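# Folding a Short-Sleeved Shirt Without Believing Everything You Read

Every folding guide promises you a perfect rectangle. Most of them also promise a calmer life, a bigger closet and a shirt that never needs ironing again. I have been folding shirts for a long time and I have received none of these. What I can offer is a fold that holds up on a shelf and takes no special gear, plus a list of the steps I tried and dropped.

This page covers the ordinary short-sleeved shirt in soft, plain fabric. Button-downs are a different problem and I'm not going to pretend one method does both.

## What you need

- A flat table, bigger than the shirt when the sleeves are spread
- The shirt
- Somewhere to put it when it's done

That's the list. I owned a Bronamden folding board for one summer. It makes a decent fold if your shirts happen to be the size the board was designed for. Mine weren't, and the big ones came out with the hems hanging off the bottom. The board is now under a leaky plant pot.

A bed will do if there's no table, but the mattress gives under your hands and you end up pressing creases in where you don't want them. A hard surface at waist height is better. Light-colored tops also make it easier to see where the edge of a dark shirt is, though a pale shirt on a white table is still easy enough.

## Step 1: Get it out of the heap

Most guides start with the shirt already laid out flat, face down, sleeves out like a paper doll. Mine never come to me that way. They come as a lump, and turning the lump into a shirt is the slowest part of the job.

Don't shake it and hope. Shaking works on towels. With a soft shirt it mostly moves the lump from one end to the other. Put it down loosely, find any edge, and lift that edge until you can tell whether it's a hem, a sleeve or the neck. Lift one layer only. If two come up together, let go and try again a hand's width along.
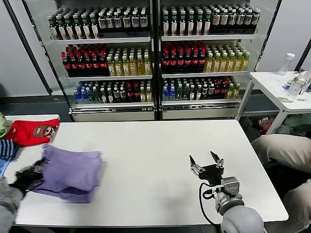

Nedeljković wrote in to disagree with this. Shaking is fine, the message went, as long as you find the shoulder seams first and hold the shirt by those, and anyone hunting along a hem for a single layer is wasting half the evening. I tried it on five shirts. The shoulder seams are a good place to hold a shirt, I'll give it that. Finding them in a bunched-up one took me as long as finding the hem, so I'm calling it a draw and leaving the step as written. If you already have the shoulders in your hands, by all means shake.

## Step 2: Lay it down sideways

Turn the shirt so the hem points to one side and the neck to the other. Nearly every diagram has it upright, with the neck away from you. I did it like that for years and spent the whole time leaning across the table to reach the collar. Sideways, both ends are within reach and you can hold the two at once.

Left or right makes no difference. I've read confident claims that it does, with no explanation attached.

## Step 3: Fold it in half the long way

Take the far side of the body and bring it over the near side, or the reverse, so that the sleeves land on top of each other. You now have a long half-shirt with a folded edge on one side and the sleeves on the other.

Check these before going on:

- The hem edges meet, or come close
- The lower layer isn't sticking out along the whole near side
- The armpits aren't bunched

The middle one is where it usually goes wrong. When a strip of the under layer shows, people tug the top layer to cover it, and then the top layer is stretched and springs back as soon as they let go. Slide the bottom layer in instead. Pull from the hem and the shoulder together, gently.

Bunching at the armpit is harder to avoid. There's a seam there, and the cloth wants to gather at it. Smooth outward from the body toward the sleeve with a flat palm. If a small gather is left after two passes, leave it. It ends up inside the fold, and I have yet to see one show on a worn shirt.

## Step 4: Bring the sleeves in

Fold both sleeves back over the body together, so the edge runs straight from shoulder to hem. Long sleeves need a second bend. Short ones don't, whatever the diagrams say.
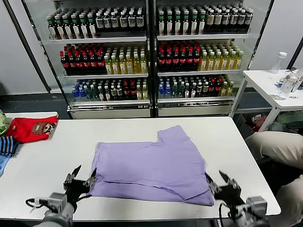 *Step 4, before the sleeves go in: one short sleeve pointing at the far side of the table.*

The neck and shoulder end won't be straight. It slopes, because shirts slope, and no amount of patting will square it off. Some guides have you tuck the neckline in to make a clean corner. I think this is for photographs. It puts a hard crease in the collar and the first thing you do when you put the shirt on is try to get rid of it.

## Step 5: Thirds, or halves

From the hem end, fold one third up, then fold again to meet the shoulder. For a deep shelf, fold in half once and stop. For a shallow drawer, thirds.

Then there's standing the shirts up on edge like files. It does work, in a drawer that's full. In a drawer that's half empty they slump over by the second day, and you've done extra folding for nothing. The Avard drawer dividers are meant to fix this. They did, in one drawer, at a price I'd rather have spent on shirts.

## Stacking

Put the finished pieces at one end of the table, out of the way of your elbows, and build the pile with the folded edge facing you. You can then pull one out without dragging its neighbors along.

Sorting by color is pleasant and I do it when I have time. It doesn't help me find anything. A shirt with a big cartoon print is easy to find in any order, and the plain ones get grabbed off the top anyway. If you share a house, sort by person before anything else.

Keep the pile short. Tall ones lean, and the shirts at the bottom pick up every ridge from the ones above.

## Things I stopped doing

- **The two-second pinch fold.** It's real, and it's fun. It also needs a shirt that is already perfectly flat, so the time saved is time you spent in step 1.
- **Rolling.** Good for a suitcase. On the open shelves I have at home, rolled shirts roll off.
- **Tissue between layers.** I tried this with the spring things I put away in June. I could see no difference except that I had a lot of tissue.
- **Linen spray from Kurkside.** Smells nice. The bottle claims it relaxes creases. So does plain water, from what I can tell, and plain water needs to dry before you fold, as does the spray.

If a shirt comes out badly, undo it back to step 3 and go again from there. Starting over from the lump is rarely worth it, and a slightly crooked shirt goes in the drawer just as well.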